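Drolleck 546 wall paint, matte: long-term review
Reviewed by Reiko Hirano
Saturday, March 2, 2019

The Drolleck 546 is a water-based interior paint sold in matte only, in 10 L pails and a smaller trial tin. I applied it in November to the walls of a ground-floor workroom and a short hallway, over existing acrylic in fair condition. The workroom gets afternoon sun through one west-facing window. The hallway gets none.

Preparation

Walls were washed with sugar soap, rinsed and left overnight. Old screw holes were filled with Kornden fine filler and sanded flush. Drolleck states that no primer is needed over sound acrylic, and I followed that on three of the four workroom walls. The fourth received one coat of Druma sealer for comparison. After four months I can find no difference in colour or adhesion between the sealed wall and the others, although the filled patches on the unsealed walls flashed through the first coat and needed spot treatment before the second.

Application

Viscosity out of the pail is on the heavy side. I did not thin it for the roller. For cutting in I used an Imai 50 mm angled brush, and here a small addition of water helped; the paint otherwise starts to drag before the end of a stroke. With a 10 mm nap sleeve the paint lays down evenly and spatter is low. Open time is short. On the sunny wall I had to keep a wet edge moving at a fair pace, and two lap marks from the first coat remained faintly visible under the second when viewed at a low angle.
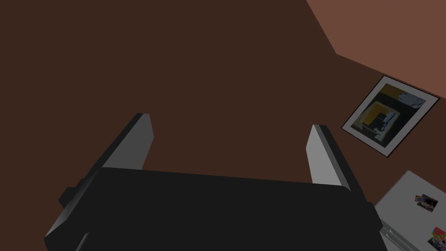
Coverage came out below the figure on the label. The two coats used the full pail and part of the trial tin, where the label had suggested one pail would be enough with some left over. My walls are slightly textured and that accounts for part of the shortfall — not all of it, in my view.

Drying and odour

The first coat was touch dry within the stated time at 17 degrees. I allowed a full day before recoating. Odour was mild on the first evening and gone by the third day with the window open. The hallway, with poor airflow, held a faint ammonia smell for most of a week.

Finish and wear

Sheen is properly flat. Side light from the window does not pick up roller texture, and this is the main argument for the product. The usual penalty for a dead-flat finish is burnishing, and the 546 does burnish. Chair contact has left a shiny band on the south wall. A damp microfibre cloth removes fingerprints if used lightly; any pressure leaves a polished spot. Pencil marks come off with a soft eraser. Grease does not come off fully.

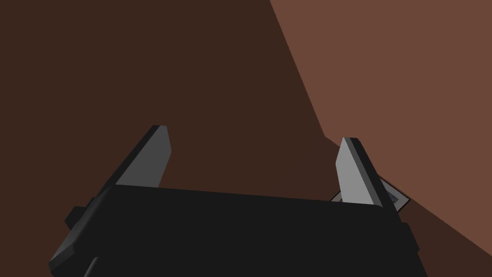 A dark matte surface and two brown ones behind it.

Touch-ups are acceptable if done with a small roller from the same pail. Touch-ups by brush show.

Verdict

Suitable for ceilings, bedrooms and walls with awkward side light. I would not use it again in a hallway, and I plan to redo mine in a low sheen from another range. Buy more than the label calculates, and keep the leftover paint sealed for repairs.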